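Last edited 05/02/2021

# Koditar League Records: Questions We Keep Getting

**Is the 49-match unbeaten run real?**

Probably. The newspaper reports and the old league ledger agree on 46 of those matches. The other three appear only in a booklet Endar printed for its own anniversary, and clubs are not neutral about their own history. We list the run with a mark next to it.

**Who holds the scoring record?**

It depends on what you're willing to count. Meltora's own site gives its best forward 148 league goals. We can find match reports for 106. Some of the missing goals look like cup ties and preseason games that somebody added to the pile later. Our table says 106 and will keep saying it until we see paper.

**Why don't you trust the official match sheets?**

We do, up to a point. Referees filled them in after the game, often in a hurry, and own goals were handed to whichever attacker was standing closest. In one October fixture the sheet lists 11 scorers for a match that finished 3–2. Take from that what you like.

**Does the Acharya Cup count toward league totals?**

No. It was a knockout competition with its own rules, and in early editions a drawn match was settled by corner kicks. Fans of clubs that did well in it write to us a lot. The answer is the same.

**Are older records harder to beat?**

People say so, usually without checking. The league has changed size four times, so a season total from a short schedule and one from a long schedule don't sit well side by side. Goals per match is a little better. It still tells you very little about how good the goalkeepers were.

**What about "fastest goal" claims?**

We don't publish them. Before there was video, the time came from a watch in somebody's hand, and the claims get quicker each time they're retold.
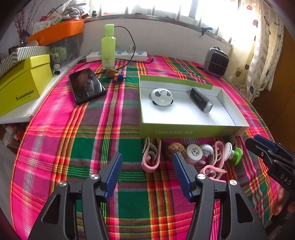 *On the plaid tablecloth: an open white box with a lime-green rim.*

**Can I send in a correction?**

Yes, with a source. A scan of a program or a dated newspaper page is good. "My uncle was there" isn't enough, even if he was.

**Another site has different numbers. Which is right?**

Ask them where theirs came from. Several sites copied our first table, including a typo in Endar's away wins that we have since fixed. If you still see Endar with more away wins than away matches, you're reading a copy.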